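Print this page | E-mail this page

Do I need to register copyright before putting my novel up for sale?

posted by odosbridge_writer, 5th November

I finished a mystery novel in July and plan to sell it as an e-book, with paperbacks printed on order. An outfit called Flerkmont e-mailed me offering "full copyright protection" for $388. They say that without their certificate anybody can copy my book and I'd have no rights at all. That smells wrong to me, but I'm no lawyer. I also see people say you can mail yourself the manuscript and leave the envelope sealed. Does either of these do anything? I'm in the US and the book is 853 pages in the paperback layout, if length matters.

walus_reader

Your nose is working fine. In the US you have copyright from the moment the work is written down or saved in a file. A private company can't hand you something you already own, and a certificate with a gold border on it is worth the paper.

Registration is a separate thing. You do it yourself through the Copyright Office website, you pay their filing fee, and you upload a copy. Look up the current fee there, and don't take a number from me or any other stranger on a forum. What you get for it:

- The right to sue. For a US work you generally have to register before you can bring an infringement case.

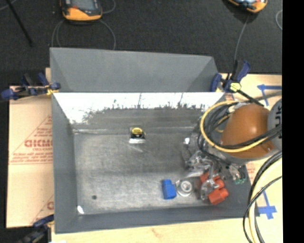
- A shot at statutory damages and attorney's fees, if you register before the copying starts or within three months of first publication. Miss that and you're mostly left proving what you lost, which for a self-published mystery may be next to nothing.

- A public record with your name and the title on it.

Page count makes no difference that I've ever seen. Ask Flerkmont in writing whether their $388 includes an actual filing with the Copyright Office, and who gets listed as the claimant. I'd be surprised if you got a straight reply.

nava131

just mail it to yourself, my uncle did that with his songs and never had a problem

inkandstaples

Never having had a problem doesn't prove the envelope did anything. The Copyright Office itself says the mail trick is no substitute for registration. You can mail yourself an unsealed envelope and fill it later, so I wouldn't expect a judge to be impressed.

I'd add one caution to the longer reply above. Registering won't stop piracy. I registered mine, and a free copy was up on some download site before I had sold 2,000. What I could do was send a takedown notice, and you don't need a registration for that either. Same goes for the "all rights reserved" page at the front. Put it in, it costs nothing, but your rights don't hang on it.

Whether filing is worth it depends on whether you'd ever really go to court. I'm still not sure I would.

Print this page | E-mail this page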